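Hasent nightstand, dark reddish brown
Reviewed Sunday, January 28, 2018

I bought the Hasent nightstand to replace a folding tray table that had been next to the bed for too long. I wanted a real drawer, a solid top and a dark finish to go with the floor in the bedroom. The Hasent was on sale at the Gulumton outlet, marked down 40 percent, so I took it home the same day.

Assembly took 60 minutes working alone. The top and sides arrive as one piece, so most of that time went into the drawers and the runners. There are 16 screws in the bag and mine had all of them. The instructions are only drawings, and the one for the runners is small. I put the left runner in backward and had to take it out again. The two runners are stamped L and R on the inside face, and it helps to find those marks before you pick up the screwdriver.

The finish is better than I expected for the price. It is glossy and it wipes clean with a dry cloth. It does show fingerprints in daylight. The edges of the top are rounded, and that matters in a narrow room where you walk past the corner in the dark. I have bumped it with my hip several times and it didn't hurt much.

The drawer is the main reason I bought it. I buy pocket tissues in bulk and they used to live in a bag on the closet floor. Now they go in the top drawer, and when I want to sort them I put everything on top of the nightstand and pack it again from the back.

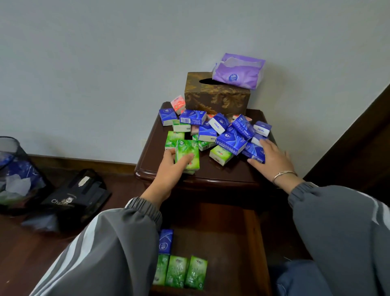
Blue, green and pink pocket packs on top, with the tissue box cover at the back and the top drawer open.

The surface holds more than I thought it would. I can leave the box cover against the wall and still have room to work in front of it. With the tray table I would have been picking tissues up off the floor.

Pocket packs are easy to store if you stand them on end in rows. Lying flat, they slide around every time the drawer moves, and one always ends up jammed at the back. I cut a strip of cardboard to keep the rows apart. The Nallum drawer dividers would do the same thing, but the shortest size they sell is too long for this drawer. I keep one color to a row.

The drawer pulls out smoothly when it is half full. Loaded to the top, it drags a little for the first inch. There is no soft close. There is a stop, but a firm tug will get past it, so go easy if you have children in the house.

My other complaint is the smell. The inside of the drawer smelled of varnish for 4 days. I left it open with a window cracked and it went away. I would not put tissues or clothes in it before then.

I also looked at the Sibiya nightstand, which costs more and has better runners. Its top is smaller and the corners are square. If you open and close the drawer all day, the Sibiya may be worth the money. For a bedroom where the drawer gets used morning and night, the Hasent is fine.

Good: finish, rounded edges, size of the top, price on sale.
Not so good: runner instructions, varnish smell, no soft close.

I would buy it again at the sale price. At full price I would wait for the next markdown.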